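Zirus sets aside money for four robot arms, and I get to write about it

October 12, 2018

I look after equipment buying at Zirus, and I'm very pleased to say our arm budget for next year has been signed off!
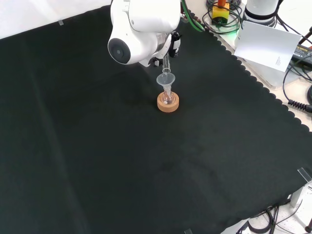
What we're buying

Four arms for the teaching labs, ordered through Ametti, with delivery planned for January. We had 23 quotes on the pile at one point (never again) and the Ametti one was the first I could read without a calculator and a strong cup of tea.

The jobs we have in mind are the small, fiddly ones – holding a glass tube over a funnel, say, with a little flask sat underneath in its cork ring. So I asked every supplier about grippers before I asked about anything else.

What it costs to keep them going

We've put by £1,585 per arm for spares and servicing, plus 131 hours of staff training shared between our Rondonuwu and Tita sites. I'd left training out of my first draft completely, and the second one was a good deal longer.

If you're planning something similar, do get in touch with the Zirus buying desk. I'm happy to share our spreadsheet – it's a bit messy, but the sums add up.

Ends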